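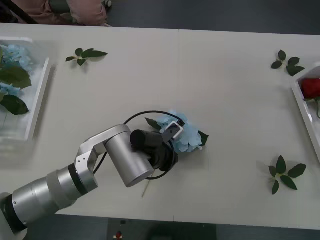

Progress report: Flower Sorting by Demonstration
Prepared for: Henusgate program office
Prepared by: Sebastián Gaete, Barreto project team
Date: 20/09/2018

Summary

The project is on schedule against the revised plan and within the approved budget. Since the last report we have finished the first block of recorded examples, 400 in all, and started on the second. The target for the whole collection remains 600. The first block was used for a trial training run, and the results of that run led to changes in how we lay out the table and how we write up the episodes. One item needs a decision from the program office and is described under Requests.

Work since the last report

The task has not changed. The arm sorts artificial flowers from the table into two trays, blue hydrangeas on the left and red roses on the right. Sprigs of leaves may be lying on the table as well, and the arm is expected to leave them where they are. An operator guides the arm through the task from start to finish, and the joint positions, gripper opening and video are saved together as one episode. The learning system is trained on these episodes and on nothing else. We do not write any rules about petals, stems or colors.

Most of the reporting period went to recording. In June we were still losing time to the setup between episodes, when the operator had to walk around the table, empty the trays and place the flowers again. We now keep printed layouts beside the bench, and a second person resets the table while the operator saves and names the file. This has made the sessions shorter and has also reduced the number of mislabeled files.

The layouts were drawn up at Narner by drawing positions at random and throwing out the ones where an object would sit under the arm at its rest position. Some layouts begin with both trays bare. Others begin with one or both already holding flowers, so that the system sees the task at different stages. We added the second type after the program office's comment that a sorting station in normal use seldom starts empty.

We also changed the leaf sprigs. In the first plan they were placed in one fixed area. The trial training run showed that the system had learned to avoid that area in general, including when a flower was lying in it. Sprigs now go anywhere on the open part of the table, including close to a tray. Episodes recorded under the old rule have been kept, but they are marked so that they can be left out of training if needed.

Grasping

The hydrangeas have taken more work than the roses. The flower head is wide and gives way when the gripper closes on it, and operators differ in where they like to take hold. Some go for the stem just under the bloom, some close on the head itself. Both approaches can get the flower into the tray, but mixing them freely gave poor results in the trial run – the gripper would often start toward one point and then drift toward the other, closing on neither.

We considered fixing a single grasp point for all flowers and decided against it. With a stem lying at certain angles the wrist cannot reach under the bloom without touching the table, and the operator needs some freedom. The instruction is now to take the stem close to the bloom when it can be reached with a straight approach, and otherwise to take the head from above. The choice is written in the episode notes. We will be able to train on either kind separately and compare.

The cable at the wrist was another source of lost episodes. When the wrist turned a long way it could pull tight, and the operator would stop. We have given the cable more slack, so it runs in a wide loop past the gripper. It moves through the view of the wrist sensor from time to time. We do not yet know if this matters for training. We have left those episodes in and noted them.

Quality of the examples

Every episode is watched by someone other than the operator before it is accepted. The reviewer checks that the flowers ended up in the correct trays, that no sprig was carried off with a flower, and that the recording is complete. Episodes with a dropped flower are accepted if the operator picked it up again and finished the task. We want the system to see recoveries, and in the first plan we had been discarding them.

Reasons for rejection so far, in order of how often they occur:

Recording stopped before the arm returned to rest
Sprig caught on the flower and moved with it
Video and joint data not lined up in time
Wrong layout number in the file name

The timing fault was traced to the recording computer, which slowed down when its disk was nearly full. Finished files are now copied off at the end of each session and the fault has not come back. The naming errors are easy to repair when the reviewer catches them, and those episodes are corrected and put back in.

Three operators have recorded episodes. Their speeds are quite different, and the trial run suggested that the system tends to copy the slowest of them near the table surface. We do not consider this a problem for now. For the second block we have divided the layouts evenly among the three so that no operator is tied to one kind of layout.

Trial training run

The trial run was meant to find faults in the data and should not be read as a measure of final performance. With a single flower on the table the arm moved toward it and attempted a grasp in nearly all tests. With several objects on the table it was much less reliable. The most common failure was hesitating above the table between two flowers. The next was letting go of a flower over the edge of the tray, so that the bloom was inside and the stem hung out. The operators do this too when they are in a hurry, and we have asked them to wait until the whole flower is over the tray before opening the gripper.

Color was not a difficulty. When the arm did pick up a flower it nearly always carried it to the correct side. We have been careful not to claim much from this, as the two kinds of flower differ in shape and size as well as color. A test with the trays swapped is planned after the second block, but it will need its own small set of recordings.

Equipment

The arm and gripper have worked without a breakdown. The gripper screws were found slightly loose during a routine check and were tightened; the check is now done before each session. The table is white and so are the trays, and under strong light the tray rims are hard to make out in the video. We have moved the lamps back. If the rims are still a problem at the end of the second block we will put dark tape along them, but we would prefer not to change the look of the workspace halfway through the collection.

The artificial flowers wear out. Petals come off the hydrangeas after repeated handling, and leaves work loose from the stems. Gasstead has supplied replacements twice. The second delivery was a slightly different shade of blue, and we have recorded which episodes use it.

Budget

Spending is in line with the plan. Operator hours were higher than expected at the start of the period and lower toward the end, when the reset procedure was in place. The cost of replacement flowers was not in the original budget and has been covered from the consumables line. No transfer between lines is requested.

Next steps

Finish the second block of recordings and bring the collection to 600
Review and label all remaining episodes, including grasp type
Train again on the full set, then on each grasp type separately
Run the table tests with several flowers and compare with the trial run
Record the small set with the trays swapped

The order of the last two may be reversed depending on when the bench at Narner is free.

Requests

We ask the program office to confirm that episodes recorded under the old sprig rule may count toward the total of 600. They are complete and correctly sorted, and we expect to use at least part of them. If they are not to be counted, we would need additional operator time to replace them and would send a revised schedule with the cost.

The episode list and the reviewer notes are available on the project drive. Questions about this report can be sent to Sebastián Gaete.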